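Padside Phone Dock for Car and Van
Made by Stendard

The Padside is a small closed dock which holds the phone of the driver during the trip. You put the phone inside, you close the cover, and the screen is out of sight until you stop and open it again. It was made first for parents of new drivers, but many of our customers today are adults who want to stop looking at the phone in traffic.

How it works

The dock sits between the front seats or on the passenger side, never in front of the driver. When the cover is closed, a switch inside tells the Padside app to hold all messages. Calls from two numbers of your choice can still ring through the car speakers. All other callers receive a short text that you are driving.

If the cover is opened while the car is moving, the dock gives one soft tone and the app writes the time in the trip list. It does not take pictures and it does not record sound. Waiting at a red light counts as driving. We were asked many times to change this, and we decided to leave it as it is.

Who can see the trip list

The trip list stays on the phone of the driver. The driver can share it with one other person, for example a parent, and can also end the sharing at any moment. The other person then receives a notice. We recommend that the family talks about this before the first trip – a list which is read in secret does not help anybody. 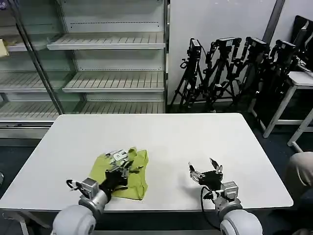
What is in the box

Dock with cover, gray or black
Seat bracket with two screws
Adhesive base for flat surfaces
Charging cable, 32 inches
Printed guide in English and Spanish

Size and fit

The dock weighs 154 grams without the bracket. It accepts phones up to 6.9 inches, also with a thin case. Very thick cases must be taken off, or the cover will not close fully and the switch will not react. The seat bracket fits most cars with separate front seats. For a bench seat please use the adhesive base.

Installation

Clean the surface and let it dry. Press the base down firmly for one minute and wait overnight before you put the phone in. The cable should run on the passenger side, away from the pedals. Pairing is done one time only, with the car parked.

From our customers

"My daughter was angry for a week and then she forgot it was there. I bought a second one for my own car." – Harriet Haverford

"Good dock, the cover is a little stiff in winter. The app could show the trips by month." – Mudassar Chaudhry

Warranty and returns

The warranty is 2 years for the dock and the cable. The adhesive base is a wear part and is not included, but you can order it separately under part number 121. Unused docks can be returned in the original box. For questions about fleet orders please write to Siham Sqalli at the Stendard sales desk.

Page updated Apr 5, 2021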